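Home Reviews Guides Forum About
Search this site... Go

Gistell two-finger gripper, against the Overgaard I already own

Reviewed by Crisanto Pascual, January 2025

I was told the Gistell would "transform" small-object picking. I have been told that before, usually by the person with the invoice. So I put it on the same arm that carried my old Overgaard and ran both through the same dull job: pick up a thing, put it in a basket, 300 times each.

Setup took most of an afternoon. The manual assumes you are using a Wultero controller, and if you are not, you get one page and a wiring diagram printed too small to read. Analyn Lumanlan sorted out the baud rate for me in the end - I would have sent it back.

On hard objects I could not tell the two apart. Both dropped 8. Soft things are where the Gistell is supposed to earn its price, and it is better, a bit. The Overgaard squashes foam until it springs out sideways. The Gistell eases off sooner, though it needed its force limit turned down well below the default, and the default is what most people will use.

The fingertip pads are poor. One had begun to peel after roughly 100 picks, and spares come only in packs of 4.
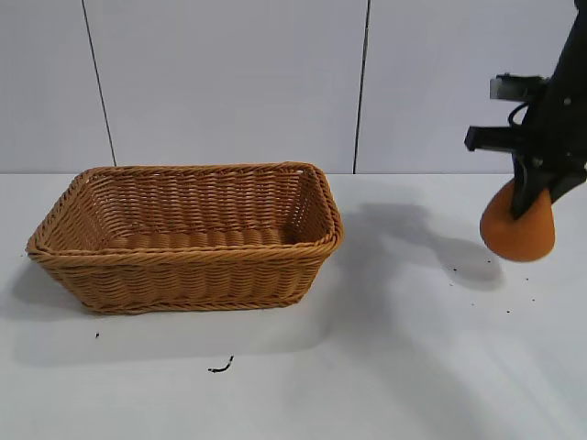
Does it need a force sensor at the wrist?
Only for fragile items. For foam and soft toys the motor current reading is good enough once you have set the limit by hand.

I am keeping it on the arm for now, mainly because I can't face redoing the wiring. If you own an Overgaard and pick mostly hard parts, save your money.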